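Wednesday, the guest room at Dranwood
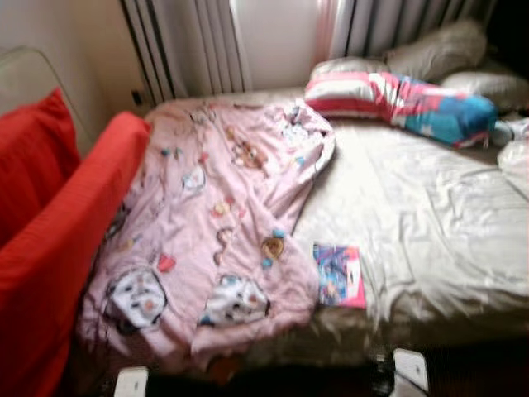

Filed under: Family papers

Up at six. Rain until nine, then gray. I had meant to get out to the garden before it turned hot in the afternoon, but the beans can wait another day, and I had the box to get through.

The box is the last of what came from my aunt's place. I have put it off since June. It holds letters mostly, some receipts from the feed store, and the account book that started all this. The first page of the book says 1833 in brown ink, with the name Bajpai under it, and I still don't know if that was the man who kept the book or the man he bought it from. There is no other mention of him until page 40, where he is owed for two barrels of salt and a mended harness. After that he drops out again.

I read until lunch. The hand is not hard once you get used to it. The long s gave me trouble the first week and now I hardly see it. What slows me down is the spelling of the places. Garninance is written four different ways, and one of them I took for a person until today. It makes more sense of the March entries, where "sent to Garninants for the oxen" had me looking for a family by that name in the church list. I went back and fixed my notes. That took most of an hour.

Lunch was soup from Monday with the end of the rye bread.

Niilo Manninen called at one. He has the other half of the papers, the ones that went to his mother, and he has finally found the map she used to talk about. It is a tracing, he says, and it has the creek and the mill but the road runs on the wrong side. I asked him to read me the names along the bottom. He got through six of them before his reception went — he was standing out by the barn, as he always does. He called back and we agreed he would mail me a copy. He doesn't trust the scanner at the library and I don't trust the mail, but it's his map.

He also asked what I plan to do with the typed pages when I'm finished. I have no plan. There are 19 letters done and I would guess the same again to go. Kevin Muñoz at the county history room said he would take a copy for the shelf, and that would suit me. I don't want to make a book out of it. My cousin wants a book. She can make one.

Drove to Kiketti after that for printer paper and the acid-free folders. The folders have gone up again. I bought one pack and not two. Stopped for gas, talked to the man there about the bridge, which is closed until fall and adds a good ten minutes each way.

Back by four. Typed up two more letters, both from the sister out west, both complaining about the price of a cow. She says she was asked to pay three times its worth and walked home. I like her best of all of them. Her lines run right out to the edge of the paper and then up the side.

Knees bad this evening. Took the heating pad and read the church list again from the beginning, all 300 names, with Garninance crossed off the list of people. Found one Bajpai, a baptism, no parents given. I copied it out on a card and put it in the front of the account book.

Need to call Niilo back about the mill. Also stamps.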